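2023-01-19

Visit notes: Roklow, demonstration bench for bottle and rack handling. Our host was Fabrice Poulain; Shayne Donnelly took the timing notes.

Roklow records tasks two ways. For hand guiding, the operator holds the arm and moves it through the motion. For remote work, a leader arm on a second stand drives the gripper. Poulain prefers the leader arm for anything near liquids – hands stay out of the wrist camera view. The current set holds 714 demonstrations, 77 of them hand guided. Those will be recorded again in June.

Gripper force is fixed for each object. Donnelly asked about slip detection. There is none yet; the operator judges by eye.
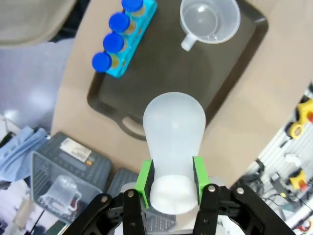
**Bench Automation Group, Bruvton**

Green finger pads on the lower part of a frosted bottle, with the capped vials in their rack on the tray ahead. The wrist view is what the remote operator works from. Depth was hard to judge on translucent plastic, and my own two tries were slow.

Open: pad wear, export format.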